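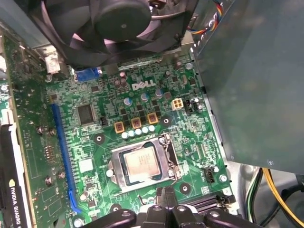
ロボットによる機器分解作業の安全基準を改定

Joltanoでは、使用済みデスクトップパソコンの分解工程におけるロボット作業基準を改定し、9月より全拠点で適用いたします。対象は、Viltell作業所およびStemex再資源化ラインに設置された計8台です。

主な改定点は次のとおりです。

1 着手前の確認
筐体を開放する前に電源ケーブルを取り外し、30秒以上の放電時間を確保すること。確認は作業者2名で行い、記録票に双方が署名する。

2 主基板周辺での動作
CPUソケット、コンデンサ、拡張スロットの付近では、グリッパを低速モードに切り替える。ソケットの固定レバーは、把持対象として登録された場合に限り操作できるものとする。基板上に指先を降ろす際は、冷却ファンおよび配線束との干渉を手首カメラの映像で確認すること。

3 配線の取り扱い
電源線を引いて部品を持ち上げる動作は禁止する。コネクタが外れない場合は直ちに停止し、作業者による手作業に引き継ぐ。

4 記録の保存
停止事象は軽微なものも含めて報告の対象とする。前年度に両拠点から提出された報告は470件で、今回の改定にあたり全件を見直した。

なお、Guzmán社製の旧型グリッパについては、指先の保護材を交換するまで主基板周辺での使用を認めません。交換の申請は各拠点の設備担当までお願いいたします。改定後の基準書および記録票の様式は、社内文書庫に掲載しています。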